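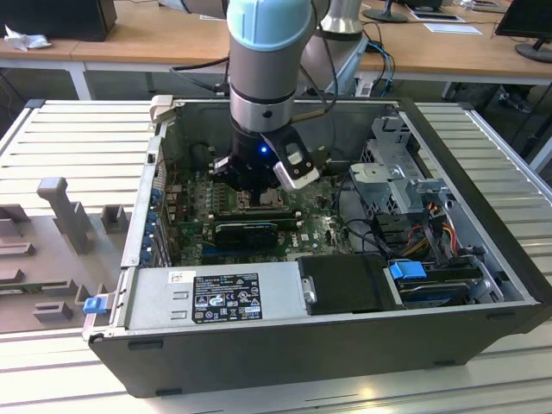

Posted 25/08/2018 | Opinion | By the Vusuvberg Weekly tinkering columnist

Print this article | E-mail to a friend

Take the side off an old desktop tower and lay it flat, and you've got one of the best views in home electronics. I mean it! A green motherboard with all its little capacitors, a row of memory slots, blue latches down the back where the cards go, orange and yellow cables looping off towards the drives. I could look at it all evening, and some evenings I do.

My argument is simple enough: more of us should open these things up before we put them on the kerb. I bought my first tower at the Amrani swap meet for $24, a beige Zillano from the year 2000, and I was scared stiff of it. It took me 4 nights to get brave enough to pull a stick of memory. Then it clicked back in with that lovely firm snap and I was gone, hooked for good.

What gets me is how much of a tower is made for hands. Coloured latches, a drive bay with a bright blue release handle, a power supply with its label stuck right where you can read it (do read it, and leave the supply itself shut). Somebody at a drawing board thought about the person who'd be in there later with a screwdriver. Compare that with my Skulter laptop, glued up like a parcel, and tell me which one has the better manners.

I know the reply. They're big, they're heavy, they hog the desk. All true, and my neighbours would add noisy. But a tower can be changed a bit at a time, a drive this year and a new card next December, and you learn something every time the panel comes off. Unplug it first, find a decent lamp, and have a go.

Comments (3)

solderblob: Did this with my daughter last winter. She's now in charge of all the screws.

Kettle_on: Lovely stuff but my laptop weighs nothing and I'm 60. Not going back!

rampart: Take a photo before you unplug any cables. Learnt that one the hard way.

Contact us | Copyright Vusuvberg Weekly | Back to top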